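Informe de avance al Fondo McKinnon
Taller de robótica bimanual, Escuela Técnica Kotimlow
2024-01-22

Estimada Kirsten Hawthorne:

Le escribo con un poco de retraso, y le pido disculpas por ello, porque el cierre del trimestre se nos juntó con las evaluaciones y con una fuga de agua en el pasillo de talleres que nos tuvo moviendo cajas durante varios días. Por suerte el aula del taller no se vio afectada y el grupo pudo seguir trabajando casi con normalidad. Quería contarle con calma en qué punto estamos, qué se ha hecho con la ayuda concedida en octubre y qué nos queda por delante hasta el verano.

Lo primero, el dinero, que sé que es lo que le pedirán a usted. De la ayuda llevamos gastados 3728 euros, casi todo en las pinzas, el cableado y las piezas de repuesto de las muñecas. Las facturas van en el anexo, ordenadas por fecha. Falta una, la de los conectores, que el proveedor nos mandó con el NIF equivocado y estamos esperando que la corrija. Se la haré llegar en cuanto la tenga.

En cuanto al trabajo propiamente dicho, los alumnos decidieron en asamblea (una asamblea larguísima, todo hay que decirlo) que el proyecto del curso se llamaría Skondley y que consistiría en enseñar a los dos brazos a ordenar un escritorio. Yo habría preferido algo más modesto, como apilar bloques, pero defendieron la idea con tanto entusiasmo que no tuve corazón para quitársela, y ahora me alegro. Un escritorio obliga a pensar en objetos muy distintos: unos planos, otros redondos, otros con cables que se enredan con todo.

El grupo se ha repartido en 2 equipos, uno dedicado al agarre y otro a la planificación de movimientos. El de agarre ha dedicado buena parte del trimestre al ratón inalámbrico, que parecía la pieza más fácil y ha resultado la más ingrata, porque es liso y ovalado y a la pinza se le escapa en cuanto se acerca un poco torcida. Han probado a cogerlo por los costados y desde arriba, y por ahora se quedan con los costados. 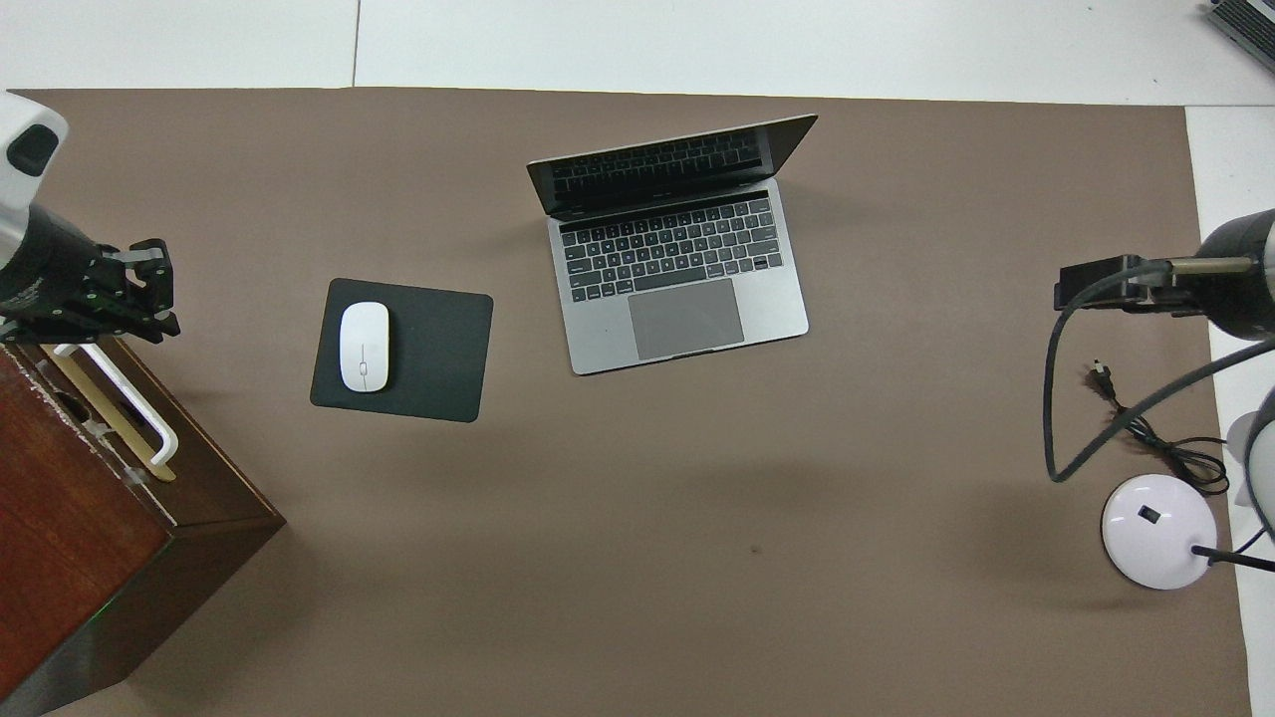

El equipo de planificación, por su parte, ha tenido que resolver una cuestión que ninguno habíamos previsto del todo al redactar la solicitud, y es que los brazos se estorban. Cuando los dos quieren ir hacia el portátil a la vez, uno tiene que ceder, y decidir cuál cede dio para muchas tardes de pizarra. La solución actual es sencilla: cada brazo tiene su lado de la mesa, y la zona central se pide por turno. Es más lenta, desde luego, pero desde que la usan no hemos tenido ningún choque.

En la última tanda del trimestre hicimos 50 intentos con el ratón y la alfombrilla, anotados uno por uno en el cuaderno del taller. Todavía estamos repasando esas notas y preferiría no adelantarle un porcentaje que luego tenga que corregir. Lo que sí le puedo decir es que los fallos se concentran al soltar el objeto, y que ahí pondremos el esfuerzo las próximas semanas.

Hay una cosa que no ha salido como la contamos. En la solicitud hablábamos de una visita a la planta de Zumex para que los chicos vieran automatización en funcionamiento, y no hemos conseguido cuadrar las fechas con los exámenes. Sigo queriendo hacerla, y la partida de autobús está intacta.

Para el próximo periodo nos proponemos terminar el agarre del ratón, empezar con los cables —que nos dan bastante respeto— y preparar la demostración para las familias. Nos haría muchísima ilusión que viniera usted.

Quedo a su disposición para cualquier duda sobre las cuentas, y le mando un saludo muy cariñoso de parte de todo el grupo.

La coordinación del taller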